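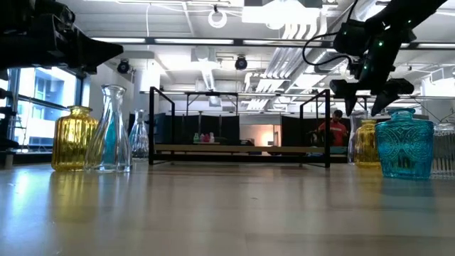 The glassware table, both arms over it.

Toft club build – clear glass is driving us up the wall
Started in February 2019

laerke_v
Hello all! Lærke Vestergaard here, I help out with the student robot club at Toft. Our project this term is two arms sorting bottles and carafes by color, and the kids (I say kids, they're taller than me) are having a lovely time with it. The yellow and turquoise pieces are no trouble. The clear carafes are another story! We've logged 976 tries since September and 398 were misses, nearly all of them on clear glass. Any ideas very welcome, we have 30 dollars left in the budget.

dorketti_dad
Oh, what a fun table! I'd start with that shine though. The yellow bottle and the big turquoise jar both throw their color right down onto the tabletop, and I'd bet your software is chasing some of that. Lay a dull gray cloth over it and see what changes.

berell88
I have to disagree a little, sorry! Cloth bunches up under a base and then you've got a tippy carafe. I'd go after the daylight first, you have that great big window on the left. Blinds down, then run the same set again.

dorketti_dad
Tape the edges and it won't bunch. We ran ours like that a whole season – never lost a glass.

notitz_fan
Could the clear carafe standing next to the yellow bottle be part of it? They overlap from where I'm looking, and there's turquoise showing through the carafe too, so a color sorter is going to have a hard time with that one. Spread them out, the middle of the table is wide open.

laerke_v
You are all so kind. The students want the overlaps left in (they say it's cheating otherwise, and I do see their point), but we'll try the cloth and then the blinds, one at a time. Berell, is a cotton tablecloth too thick, do you think?

berell88
Cotton's okay if you iron it. I still say blinds first!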